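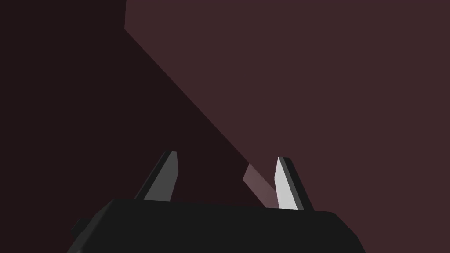
Evaluación de Luvent, entorno simulado para la recogida de demostraciones

Informe elaborado por Noemí Bañuelos y Damián Barrera. Periodo de prueba: octubre.

Luvent permite teleoperar una pinza de dos dedos en un entorno simulado y guardar cada intento como episodio para el entrenamiento por imitación. Durante la prueba se registraron 483 episodios, a cargo de 3 operadores. La instalación no presentó incidencias y la exportación de los datos resultó correcta.
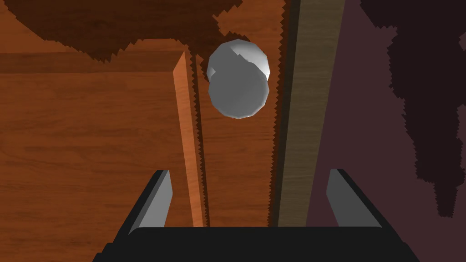 Vista desde la pinza: objeto gris sobre la superficie de madera, con los dedos abiertos.

La calidad gráfica es modesta. Las sombras muestran bordes dentados y los objetos redondeados conservan facetas apreciables. Quien pretenda trasladar la política a un robot físico deberá prever una aleatorización visual adicional, que Luvent ofrece únicamente en
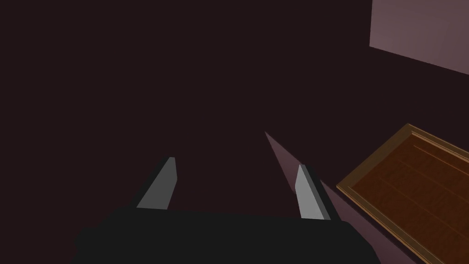

la licencia superior. El etiquetado de episodios fallidos es manual y exige 2 confirmaciones por registro, procedimiento que ralentiza las sesiones largas.
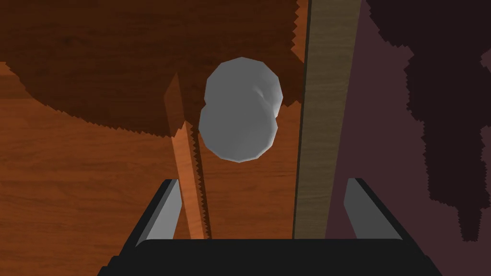
El objeto gris, de dos lóbulos, por encima de los dedos de la pinza.

Valoración: recomendable para equipos docentes y estudios preliminares. Se desaconseja como única fuente de datos.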